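Lorklow is looking for home and shop testers for the Ultis picking kit

Posted in: Get involved / Paid trials
Applications open through April

We make a small arm-and-gripper kit called Ultis, and we would love for you to try it before we put it on general sale. If you have a pantry, a corner store, a school kitchen, a food bank shelf or just a very full kitchen counter, please read on, and forgive us if we go on a bit. We've been working on this for a long time and we're excited to get it out of our own building at last!

What Ultis does is pick up ordinary groceries and put them in a basket, or take them out of a basket and put them back on a shelf. It sounds like a small thing, and in some ways it is, but anyone who restocks a shelf every morning with a sore shoulder will know why we wanted to build it. The kit comes with the arm, two sizes of gripper fingers, a wrist camera, a stand and a printed setup guide (the guide is on its fourth rewrite, and we'd be glad of your help with the fifth).

What we're asking you to do

You would keep the kit for 31 days and run it for a short session on most of them. A session takes 25 minutes once you've got the hang of it, a little more in the first week. You choose the groceries. We do ask that you mix things up: boxes, fruit, bags, something soft, something with a slippery wrapper. After each session you fill in a one-page form on your phone or on paper, telling us what got picked up, what got dropped, and anything that annoyed you. Please be blunt on that last part. The last round of testers told us the stop button was in a silly place, and they were right, so it has moved.

Halfway through, one of us will call you for a chat. At the end we collect everything, at our cost, from your door.

Who we'd like to hear from

You don't need any background in robots or programming. If you can put together a bookcase and connect a printer to your home network, you'll be fine. You should be 18 or over, have a sturdy table or shelf with some clear floor beside it, and be able to lift the shipping case with a helper, as it is on the heavy side. Pets and small children are welcome in the household but need to be in another room while the arm is moving. We can lend you a folding barrier if you don't have a door to close.

We'd especially like to hear from left-handed people, wheelchair users, and anyone who runs a shop alone.

What you get

Each tester is paid $520 at the end of the trial, plus $300 toward groceries up front, which you needn't return even if you drop out early. You also get first pick of the production kits at the tester price. Our partners at Sárközi, who make the gripper fingers, will send you a spare set to keep.

How to apply

Write to the trials desk at Lorklow with a few lines about yourself and the space you have in mind, along with a snapshot of the shelf or table. There's no need to tidy up first. We answer every message, usually within a week. If you're near our Flendberg workshop you can also drop in between 10 a.m. and 3 p.m. and have a go with the kit before you decide.

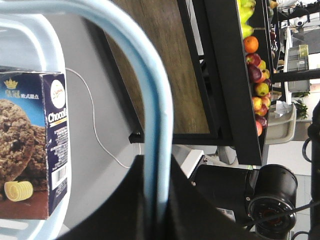 If you'd rather come by with your own groceries, please do! Bring whatever you'd normally buy, the odder the shape the better, and let the front desk know if you'll need step-free parking.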